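Bullpen Notes: The Seventh Inning Is Still a Problem
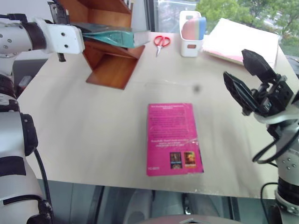
The Wakau relievers have now given up a lead in the seventh inning or later in five of their last nine games. The starters have been good enough to win most of those, and the lineup has done its share. The trouble begins when the starter hands over the ball with six or seven outs still to get.

Ustano has been the usual choice for the seventh. He throws hard and he gets ground balls, and last year that was plenty. This year left-handed hitters have figured him out. They lay off the slider that starts on the inner half and breaks toward their back foot, and once he falls behind he goes to the fastball over the plate. The double that tied the game on Saengthong's last start came on a 2-0 fastball, belt high. The single that won it came on a 3-1 fastball in about the same spot.

The manager said afterward that he liked the matchup. It's hard to see why. There were two left-handed hitters due up and a switch hitter behind them, and Nodska, the only lefty in the bullpen, had been throwing since the bottom of the sixth. He warmed up, sat down, warmed up again and never came in. A reliever who gets hot twice and doesn't pitch is usually not available the next day, so the club lost him for two games and got no outs for it.

Part of this is habit. Ustano has the seventh, the setup man has the eighth and the closer has the ninth, and the order doesn't change unless somebody is hurt. Players like knowing their jobs and there is something to be said for that. But the toughest part of the other team's order doesn't always come up in the ninth. In the last series it came up in the seventh three nights running, and each time the closer watched it from the bench with his jacket on.

Saengthong's pitch count is the other part. He was taken out after 118 pitches in his start before last, which was a lot for this time of year, and the club has been careful with him since. That's reasonable. He is on pace to go past 200 innings if he makes every turn, and he has never done that before. If the team is going to be playing in October it will need him strong at the end, and a few extra outs now are not worth it. But taking the starter out early only works if the people who follow him can hold the score.

There are a few things the club could try without making a trade.

The first is to use Nodska in the seventh when lefties are due, even if it's only for two hitters. He doesn't throw hard and right-handers have hit him well, so he can't be left in for long. Against lefties he has been fine all season. His curve has a big enough break that they tend to pull off it, and he throws it for strikes.

The second is to move Ustano to the sixth for a couple of weeks and let him start innings with nobody on. Nearly all of the damage against him has come after he entered with a runner already aboard. He is slow to the plate, runners know it, and he has been rushing his delivery from the stretch. When he rushes, the slider stays flat. Working from the windup for a while would give the pitching coach time to fix that on the side.

The third is to call up one of the long relievers from the minors and stop asking the same three arms to cover every close game. The bench has an extra infielder who has batted only a handful of times this month. The club would not miss him much, and a fresh arm who can go two innings would take some weight off everyone else.

A trade will probably come up sooner or later. The price for relief help is high at this point in the season, and most teams that would be sellers still believe they're in the race. Giving up a real prospect in the spring for a middle reliever is the kind of deal that looks bad quickly. I would wait.

The offense, for what it's worth, has picked up. They are taking more pitches and getting into other teams' bullpens by the sixth, and the bottom third of the order has finally started reaching base. If they score a little more, a run given back in the seventh stops mattering so much.

Saengthong pitches the opener of the next home series on 29th May. The opponent will have four left-handed hitters in the lineup, three of them in a row, so there should be a decision to make in the late innings. I'd like to see Nodska get the call.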